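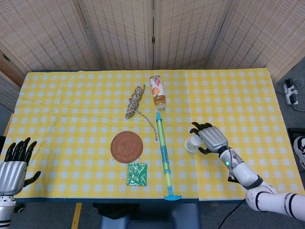

Table three on the returns side, with the cup in its right hand

Returns bench and the new arms, anyone else had this?
Posted by gingham_gal, October 25, 2019

Hello all, long time reader, hardly ever post. I work in returns at Clunameck (the mixed goods side, so anything from garden toys to bits for the kitchen) and since February we've had a two-armed robot on one of the sorting tables. I put a picture up top so you can see the sort of stuff it gets. Little bottle of something peachy by the look of the label, a bunched up cord, one of those water squirter things, woven coaster, a green packet and the cup. Everything different, everything a different shape, and that's an easy table!

What I wanted to ask is what happened to your breaks and your rota once these came in. We used to be two to a table and chat all shift. Now I'm on my own with two tables and a screen, and the screen beeps at me when the robot wants a decision. I don't hate it. My wrists are better than they've been in years. But I go home having said maybe ten words to anybody, and I miss the nattering more than I thought I would.

packhorse
Same at Van Beek, only ours is one arm and it does boxes. They told us it'd free us up for "quality work" and the quality work is standing next to it. I asked for a stool and it took 3 months.

tillyandthebus
Oh I'd have loved one of those when I did returns! I did it for years and the cords and straps used to drive me up the wall, you pick one up and four other things come with it. How does it get on with that one on the left?

gingham_gal
Depends on the day, Tilly. Flat things are what it calls me over for most. That packet would be a beep in our place nine times out of ten, and I've started sliding them to the edge where there's a bit to get hold of (we're not supposed to, so you didn't read that).

Ron_at_Levitz
Going to be the grumpy one. You say your wrists are better, fine, but who's doing the work of the person who used to stand opposite you? You are, plus the machine. At Levitz they put up a board with the daily count and it went from 1205 to 1336 in a quarter, and our pay went up by nothing at all. I wouldn't be sliding packets anywhere for them.

packhorse
Bit harsh Ron, she's only trying to get through her shift.

Ron_at_Levitz
Not having a go at her. Having a go at the board.

vesna_p
Vesna Petek here, I train people on these tables at Ceklow so feel free to ignore me as biased. I don't agree with Ron that it's all squeeze. We had 100 people on the floor before and we've got the same now, they've just moved about, and a few of the older ones are still working who'd have packed it in with their backs. But the lonely thing is real and I hear it in every single session. What helped us was putting the tables in facing pairs so the two people minding them can see each other. Cost nothing except a morning of shoving furniture.

Ron_at_Levitz
Same headcount this year, Vesna. Ask me again next year.

vesna_p
Fair enough, I can't promise you next year.

tillyandthebus
Facing pairs sounds lovely. Could you ask for that, gingham?

gingham_gal
I could try! There's a folding screen behind ours, so I'd want that shifted for a start, I can't see a soul past it. I've got my one-to-one coming up and I'll bring it up then, and I might mention Ron's board as well, because we've got one of those and I'd never thought to ask what it meant for the pay packet.

packhorse
Ask for the stool while you're in there.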